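March, 6 something am

Slept badly. Rain on the skylight till 4, then gave up and made coffee. Today is pasta day, I have decided. Eight packs of spaghetti in one household, and still I bought rice on the way home from Fudside. Must stop shopping hungry.

Got the little mint green shelf over from Bodley's last month, 15 dollars, two levels, no wobble. Ghazal Bakhtiari says it looks like a dentist's. She's wrong, it's the nicest thing I own. White wire basket on top of it, long skinny one, hooks along the back.

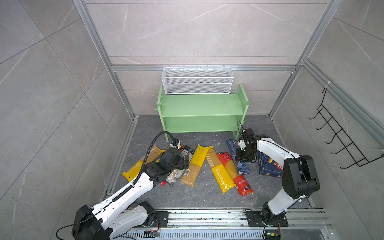
so anyway plan is pasta on the shelf and only pasta. No cans creeping in, no tea. Cans go under the sink like at the old place in Liltthorpe. Basket I haven't decided. Garlic? Ghazal wants it for seed packets. Not in with the food, no thanks.

Coffee cold already. Reheated it. Bad.

Later. Typed up the bit about the shelf for the blog, since I promised I would post something this month. It came out longer than I meant, half of it is complaining about rice.

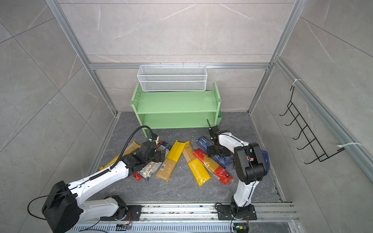 Posted it, more or less.

Fine. Nobody reads it but my aunt and she skips to the recipes.

Colors, though. Yellow ones, a red, a dark one with a red end, a little dark blue one. Tempted to go by color but that's silly, should be by cooking time. Except not every pack makes it easy to find. Will squint at them tonight with my glassess on.

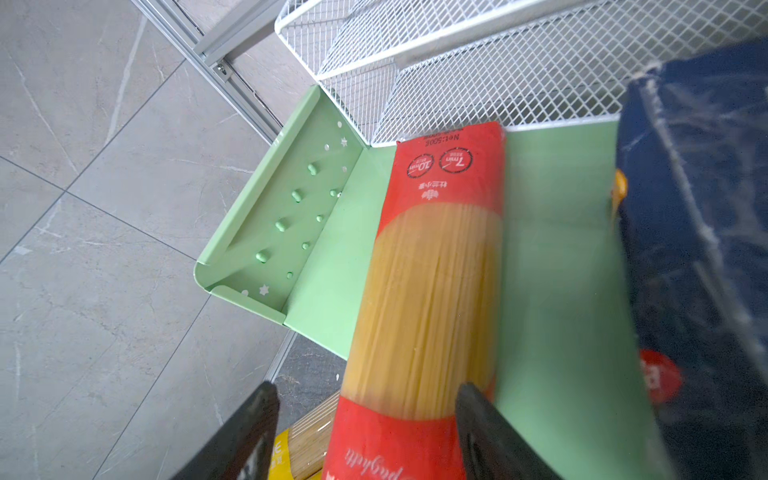 The red one, 500g. 7 min or 10 min, take your pick.

I'd say 8 and a bit. Mom always went to 12 and it was glue. Note to self, try it with the Shojaei tomato paste, the jar is open and needs using up. And lemon. Do we have lemon?

Phone rang, lost half an hour. Ghazal again, coming for dinner now, wants the sauce with walnuts. No walnuts. Told her bring some.

More than one STATIME so those should go side by side. Lettering facing out, if I can be botherd.

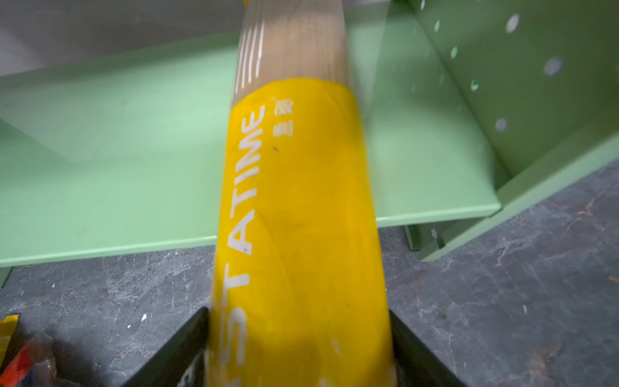

STATIME, yellow band, a bit scuffed.

Eat the scuffed ones first, that's the rule from now on. Tonight then. Big pot, salt, water on by half past six. Still have to find the collander and ring the landlord about the skylight.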